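The shop on Lomau Street closed in June, and Mwangi Rugemalira bought what was left of the foreign shelf, 309 books for 200 dollars. He couldn't read most of them. His wife had been able to.

He carried the boxes up over two evenings and put the books away by height, then by color, and then took them all down again. Neither way was hers. She used to shelve a book next to the one she had been reading before it, so that you could follow a whole winter from left to right.

"You could ask Cabrera downstairs," his daughter said on the phone. "She teaches Chinese."

"I don't need them read."

"Then what do you need?"

He looked at the shelf. There was a pale blue one with big red characters down the spine, and he had put a purple one not far from it, with a thick book in between.

"I need to know what the blue one is called," he said.

Mrs. Cabrera came up after supper and bent down with her glasses in her hand. "The best gift in the world," she said. "Is it for a child?"

He said he didn't know yet – he had only just got it – and went to put the kettle on.
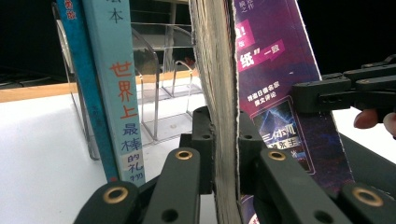
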